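## 4. Mounting the shelf bracket and leveling feet

This section covers the Plemlow 506 wall cabinet. Complete section 3 (marking and drilling the wall) before you start. The steps assume a solid masonry wall. For stud walls, use the hardware listed in the Quintana supplement and skip steps 2 and 3.

**Tools required**

- 13 mm open wrench
- Rubber mallet
- Spirit level, 24 in or longer
- Drill with 8 mm masonry bit
- Vacuum or blow-out bulb

**CAUTION:** The cabinet body is heavy when assembled. Two people are required from step 7 onward.

### 4.1 Fixing the wall rail

1. Check that all 4 holes are drilled to the full depth marked on the template.
2. Clear the dust from each hole. Dust left in the hole reduces the grip of the anchor.
3. Insert the anchors and tap them flush with the mallet. If an anchor spins, remove it and fit the next size up.
4. Hold the rail against the wall with the lip facing up. Start all fasteners by hand.
5. Tighten the two outer fasteners first, then the inner pair. Check the level after each one.

**Note:** Rails supplied before the 1993 revision have round holes instead of slots and cannot be adjusted sideways. If yours is the older type, the holes in the wall must match the template exactly.

### 4.2 Hardware order

Fasteners for the cabinet body are packed separately from those for the rail. Do not mix the two. The rail fasteners are longer and will break through the side panel.

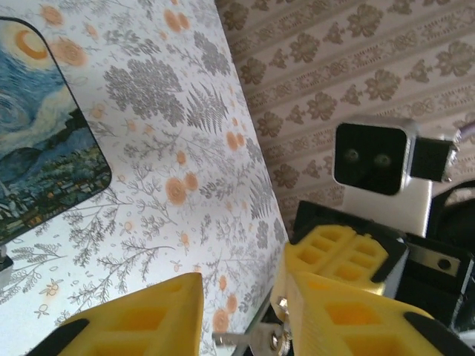 The order of parts at each side bracket matters more than the final torque. Place the bracket flat against the panel and pass the bolt through from the inside, so that the head sits within the cabinet. Each joint takes a round-head bolt, a washer, a nut and a flat metal bracket, and the silver hardware at the bottom center of the photo is the same mix of parts. The washer goes under the nut, on the outside face – never between the bracket and the panel. Turn the nut by hand until it touches the washer, then stop.

6. Fit the remaining brackets in the same way. Leave every nut finger-tight.
7. Stand the cabinet upright and check that it is square by measuring both diagonals. Adjust until the two measurements match.
8. Tighten each nut with the wrench, one half turn at a time, working from corner to corner.

**CAUTION:** Do not use a power driver on the bracket nuts. The panel edge can split before the clutch releases.

### 4.3 Hanging and leveling

9. Lift the cabinet above the rail and lower it until both hooks engage. Keep fingers clear of the lip.
10. Pull the bottom edge gently forward. If it lifts off the rail, the hooks are not seated. Repeat step 9.
11. Turn the leveling feet until they touch the wall. Clockwise extends the foot.
12. Place the level across the top and again down one side. Correct any lean at the feet only.

**Note:** Doors are hung after leveling. A door that swings open by itself points to a foot that is set too far out – go back to step 11 before adjusting the hinges.

Check all nuts again after one month of use. Replacement brackets are ordered from Nesance under the part number on the inside of the left panel. Go on to section 5, *Doors and hinges*.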